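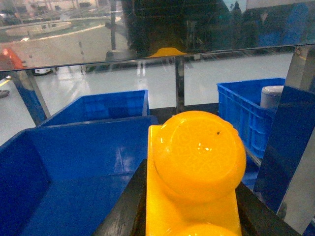
Poduval: fichas de piezas y recipientes

Resumen

Poduval es un catálogo de objetos de juego y de los recipientes en los que se guardan o se presentan. Reúne fotografías en color y una ficha de texto por fotografía. El vocabulario es cerrado y está pensado para tareas de ordenar: qué pieza hay, sobre qué superficie descansa y qué recipientes la rodean.

Mantenimiento: Wumpini Quaye y Pramila Maurya. Revisión terminológica en español: Akash Pant.

Contenido

El reparto actual consta de 500 fichas. Cada ficha ocupa un archivo de texto en UTF-8, con un campo por línea. El orden de los campos es fijo.

pieza: nombre genérico del objeto principal
color_pieza: color dominante, sin matices
rasgos: elementos de forma que permiten reconocerla
apoyo: superficie inmediata
recipientes: cubetas, cajas o platos visibles
visibilidad: completa o parcial
notas: texto libre, 50 palabras como máximo

El campo «recipientes» admite varios valores separados por punto y coma. Si no hay ninguno, se escribe «ninguno»; el campo no se deja vacío.

Criterios de anotación

La pieza se nombra por su forma. «Bloque» y «ladrillo» se consideran sinónimos y se normalizan como «bloque». Los salientes redondos de la cara superior se llaman «tetones». No se usan marcas comerciales como nombre de clase.

El color se toma de la pieza en conjunto. Un bloque amarillo con un tono más anaranjado en el borde del tetón se anota como «amarillo». Los reflejos no generan un segundo color.

«Cubeta» designa un recipiente abierto de paredes continuas. «Caja ranurada» se reserva para las cajas de almacenaje con aberturas en las paredes. Cuando ambas aparecen juntas y son del mismo color, se anotan por separado.

El apoyo es la superficie que toca la pieza. Si el bloque está en un plato y el plato en una mesa, el valor de «apoyo» es «plato» y la mesa pasa a «notas».

Una pieza cortada por el borde de la fotografía se anota con visibilidad parcial, aunque se reconozca sin dificultad. Los relieves moldeados que no se puedan leer se registran como «relieve ilegible» y no se transcriben.

Ejemplo de ficha

pieza: bloque
color_pieza: amarillo
rasgos: dos tetones en línea; tetones redondos
apoyo: plato azul claro
recipientes: plato
visibilidad: parcial
notas: mesa blanca; sombra gris sobre el plato

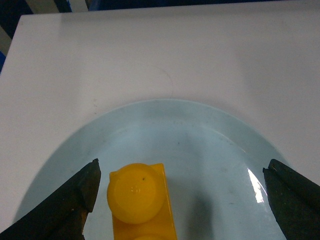
El valor «plato» se repite en «apoyo» y en «recipientes» de forma deliberada. Las consultas por recipiente no leen el campo «apoyo», y en la versión anterior se perdían los casos de este tipo. Kusum Rathore corrigió a mano 11 fichas afectadas.

Las sombras solo se mencionan en «notas» y no cuentan como rasgo de la pieza. Lo mismo se aplica a las motas y a las marcas de uso.

Limitaciones

No se incluyen medidas ni pesos. El tamaño aparente de una pieza depende de la distancia y no debe usarse para comparar fichas entre sí.

Predominan los recipientes azules. Un clasificador entrenado solo con «recipientes» puede aprender el color en lugar de la forma. Se recomienda evaluar aparte los platos, las cubetas y las cajas ranuradas.

Los objetos secundarios que no se identifican con seguridad se anotan por su geometría, por ejemplo «objeto cilíndrico blanco». No se les asigna función.

Cambios de la versión 2

Se unifica «bandeja» y «cubeta» cuando las paredes son altas. Se añade el campo «visibilidad». Se elimina «material», que se rellenaba con criterios distintos según la persona. La conversión desde el formato Doteo queda sin mantenimiento a partir de noviembre.

Contacto

Las erratas se comunican a Shanti Bansal, indicando el número de ficha, el campo y el valor propuesto.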